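Open the Old Waterworks and Leave the Doors Open

7/1/18

I spent the first hot morning of the month underground, and I can't stop telling people to do the same. The old pumping station at Skirneck let visitors down into its settling tunnel for two days, and I went on both of them. The first time I went for the history. The second time I went because I had come home with so many questions that I barely slept!

If you've never been inside a Victorian-era waterworks, let me try to get across what it does to you. You walk down a flight of brick steps worn low in the middle, and the air changes on you halfway. Then the vault opens up and you're standing in a room as big as a church that was built to be filled with water and shut. The masons who laid those arches knew the public would never look at them. They laid them beautifully anyway, with a neat band of darker brick running along each one at shoulder height, all the way down to the sluice.

I love that band of brick. I have thought about it every day since.

So my opinion, and I'll put it as plainly as I can, is that places like Skirneck should be open all summer, every summer, and that the same goes for the covered cistern at Peltunberg and the gatehouse and aqueduct stub at Tondau. Two days a year is a tease. It treats the building as a treat for people who already know about it, and those people (I'm one of them) are the last ones who need convincing.

Think about who misses out. Anyone who works that particular pair of days. Anyone with a sick kid, or a car in the shop, or family in from out of town who want to sleep late. My neighbor has lived three streets from the Skirneck station for most of her life and has never set foot in it. She gets her water from the system that grew out of it. She walks her dog past the railings. She told me she'd always figured it was an electrical substation.

I know the arguments on the other side, and some of them are good. Old brick doesn't like crowds. People breathe, and breath is damp, and damp gets into lime mortar. There are steps to light and handrails to fit, and the insurance on an underground room is no joke. I've heard all of it, and I take the mortar question seriously. But that room held water for generations. It was wet floor to ceiling as its regular job. With a sensible limit on each tour and a few days' rest between busy stretches, I'd bet on the brick.

And look at what happened at Peltunberg. The cistern there used to open on request, which in practice meant you wrote a letter and waited. Then they tried a regular summer season with small groups and a guide, and 200 people came through in the opening week. In a town that size! The bakery on the corner started opening early. The school asked for its own morning. I went in July and stood behind a man who kept tapping the columns with one knuckle, very gently, and grinning at the sound.

What made the Peltunberg tour work so well was the handling table near the entrance. They had pieces of old pipe, a valve wheel, a lump of the original mortar, and a lead seal you could press your thumb against. You picked things up before you went down, so by the time you reached the real valves you already knew how heavy they'd be. I've been to big museums with ten times the budget that taught me less. History goes in through the hands. I'd put one of those tables at every site in the region, and I'd put it first, before the panels with all the writing on them.

Tondau is the one that worries me. The gatehouse roof is fine for now, but the aqueduct stub has ferns growing out of it, and ferns are pretty right up until the joints give way. It's 200 feet of really fine stonework ending in midair above a parking lot. People eat lunch in its shade without a single sign telling them what it carried or where the water came from. (It came from the springs at Villca, downhill the whole way, on a slope so slight that you can't see it even when you're told it's there. I tried. I laid my cheek on the coping and squinted along it like a fool.)

Put up a sign! That would be a start, and it would cost less than the parking machine. Then unlock the gatehouse on summer afternoons. The floor is sound, the stairs are wide, and the iron gearing for the gates is still in place, black with old grease. Children would go wild for it. I went a bit wild for it myself.

We're good at saving things around here, and I don't want to sound ungrateful. Somebody fought to keep Skirneck from being filled in with rubble, and they won, and I got to stand in it because of them. But a saved building with the door locked slowly drops out of people's heads. They stop mentioning it to their kids. When the next proposal to fill it in comes along, there's no one left who remembers being inside, how cold it was on the arms, or the long echo when somebody coughed at the far end.

My own wish list is short. A summer season at Skirneck, even if it's only afternoons. A sign and an open gatehouse at Tondau. A footpath leaflet for the Villca line, with the old marker stones on it, before any more of them end up in rock gardens. I'd happily pay at the door, and I'd pay again for my neighbor, who has promised to come with me the next time they open up. She wants to see the substation.
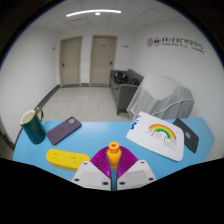

Purple ribbed fingers and a glossy yellow-orange piece over a light blue tabletop.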